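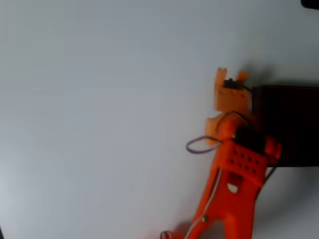

Gruko Desk Cover in Pale Gray: Review
Posted Wednesday, July 19, 2023

I bought this in March from Josau, a small home office store in Botville, and it has been in daily use since then. It replaced an older Juhász cover that had started to curl at the corners.

Size and fit
The large one is 52 inches long. My desk is a little longer than that, so a strip is left uncovered at one end. Gruko sells a longer version, but the store didn't stock it. The cover came rolled in a tube and the ends stayed up for six days. I put books on them overnight and that took care of it.

Color
The color is a pale gray that is close to white. It has no pattern, no printed grid and no logo on the top side. In weak daylight it can look slightly blue. If you want a true white to match white shelves, order the sample first. I find the plain color easy to work on, and small screws and bits of dark wire are easy to spot against it.

Cleaning
Dust and pencil marks come off with a damp cloth. Coffee came off too, although I got to it quickly. Ballpoint ink is harder. I have one short line near the front edge that has faded but is still there after several tries with dish soap. The care sheet says not to use anything with alcohol in it, and I haven't.

Grip
The underside holds well on my desk. It moved a little when I dragged a heavy toolbox across it, and it needed to be pulled straight afterward. A keyboard or a laptop won't shift it.

Wear
No cuts so far, but I keep a separate mat for knife work. There is a shallow dent where a clamp sat for about 100 hours. It has mostly come back up.

What I would change
The corners are square and a bit sharp on the forearm. The Juhász had rounded ones and I miss them. The tube was also too narrow for the cover, and getting it out took two people.

Would I buy it again
Yes, in the longer size. Item number on the label is 2496.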